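Cables, and where they go when you aren't looking

A cable left to itself will find the one route across a room that somebody's foot also wants. Start with the desk. If it has a grommet hole, use it. Most people drop a pen down it once and never go near it again.

Run everything down the same leg, tied in 4 places, and let it reach the floor at the back. Chairs on castors will chew through anything they can roll over, so park them on the other side.
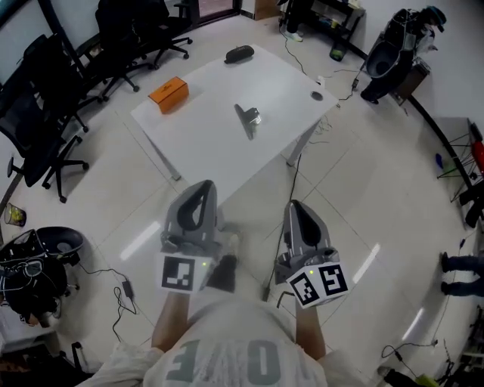
White table, grommet hole near the right corner, white cable heading down from the corner. The black one has gone for a walk across the tiles.

Power adapters belong off the floor. A stick-on hook under the tabletop will hold a small one; the big bricks want a tray. Tiina Mäkelä swears by an old letter rack screwed on upside down, and hers has lasted since May.

Pale glossy tiles show every black lead, so buy white ones next time, or learn to coil. Loose loops, please, and no knots.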